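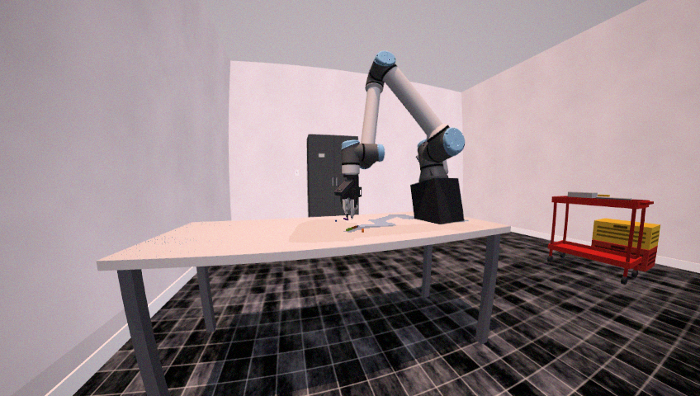
Robots take the dull jobs and leave people with the interesting ones, according to Liltis. You will hear that sentence a lot if you read about robots at work. It may be true. It is also what you would expect to hear from Liltis, a company that sells robot arms. So before we believe it, let's look at what a robot arm does all day and ask what happens to the people standing next to it.

What is automation?

Automation means getting a machine to do a job that a person used to do. A washing machine is automation. So is the machine that takes your ticket at the car park. At a workplace, automation can be a moving belt, a computer program that sends out bills, or a robot arm that picks things up and puts them down again.

Picking things up sounds easy. You have done it since you were a baby. For a robot it is hard. The arm has to work out where the thing is, which way round it is lying, where to put its fingers and how hard to squeeze. A lot of robot arms have only two fingers, and they can't feel a biscuit starting to crumble the way you can.

Practising with blocks

Many robot arms do a good deal of their practice inside a computer. Someone draws a pretend room with a pretend table, puts some small coloured blocks on it, and lets a pretend arm have a go. If it drops a block, there is no mess. If it bangs the table, there is no repair bill. The computer can run the same task over and over, all night long, and move the blocks to new places each time.

It's a sensible way to start. But a pretend table is a very tidy sort of place. Pretend blocks don't get sticky, and they don't arrive in a torn box with the label hanging off. When a company tells you its robot is good at picking things up, a fair question is: which things, and where? 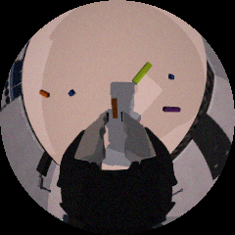 The other fair question is what "good" means. Suppose a robot picks up a block properly nearly every time. In a game, nearly every time is brilliant. In a factory, the times it goes wrong have to be sorted out by somebody, and that somebody is a person who now has a new job: waiting for the robot to make a mistake.

A workplace with robots in it

Bhardwaj is a firm that packs craft kits, the kind with beads, wooden shapes and little pots of paint. Its packing hall is in Danthorpe, just outside Bremport, and 49 people work there. In February the firm put in three robot arms. Their job was to take parts out of trays and drop them into boxes.

The firm said the arms would be up to full speed quickly. It took 13 weeks. The wooden shapes went well from the start. The beads come in soft bags, and the arms kept pinching a corner of the bag and losing it on the way to the box. In the end the beads went back to being packed by hand. They still are.

So what changed for the people?

Some things got better. Packing means reaching and twisting the same way all day, and it makes wrists and shoulders sore. People who used to pack the wooden shapes don't have to do that any more, and several of them say they are glad.

Some things are different, and whether they are better depends on who you ask. Three of the packers were trained to look after the arms. They learned how to stop them safely, clear a jam and start them again. They are paid a bit more. They also say the work is lonelier. Packers at a table can chat while their hands are busy - the arms are noisy, and you have to keep watching them.

Some things got worse. The arms don't slow down in the afternoon, so the people at the next table, who tape the boxes shut, can't slow down either. Before, if somebody needed a minute, the packers would ease off a little. A robot arm won't ease off unless it has been told to, and at first it hadn't been. The tapers had to ask for that more than once.

Did anyone lose their job?

You will often see the answer "no" to this question, and it is worth looking at closely. At Danthorpe no one was sent home for good when the arms arrived. But when a few packers left later on, to move house or to retire, the firm didn't look for new people to take their places. Every person who was there kept a job, and there were still fewer jobs than before. Both of these are true, and the adverts usually mention just the first.

There is another side to it. Bhardwaj says that without the arms it might have lost orders to bigger firms, and then more jobs would have gone. That could be right. It's very hard to check, as we can't run the same year twice, once with robots and once without.

Questions to ask about any robot at work

Who says it works well, and are they selling it?

Has it been tried with real, messy things, or mainly with neat ones?

What do people do when it goes wrong, and is there enough time to do it?

Who decides how fast it goes?

Did anyone ask the workers before it was switched on?

If the firm saves money, where does the money go?

You don't need to be good with computers to ask these. If a robot arrives at a place where someone in your family works, try a couple of them at teatime. You may get a short answer, or you may be there until the washing-up.

Words to know

Automation: using a machine to do a job that a person did before.

Gripper: the part of a robot arm that holds things.

Simulation: a pretend version of something, made in a computer, used for practice or testing.

Jam: when something gets stuck and the machine has to stop.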